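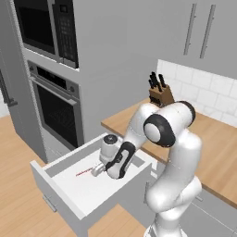 Fig. 2 The arm reaching into an open drawer in the simulated kitchen.

Home Robotics | Buying and Trying

Chapter 2: Try the Kit Before You Buy It

I love a free trial, and the Zalteser kitchen package gives you 30 days of one! You get a simulated arm, a kitchen full of drawers and cabinets, and up to 200 practice tasks. I went straight for the drawers (my weak spot), and I spent a whole Monday there.

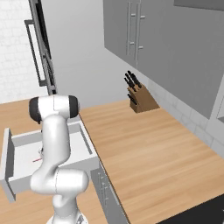

Falcão wrote back that a simulator only tells you half of what you need, and that I should ask what support costs once the trial ends. Fair point! We'll get to prices after we set up your first drawer task.

© Skadilstead Press | Contact | Back to top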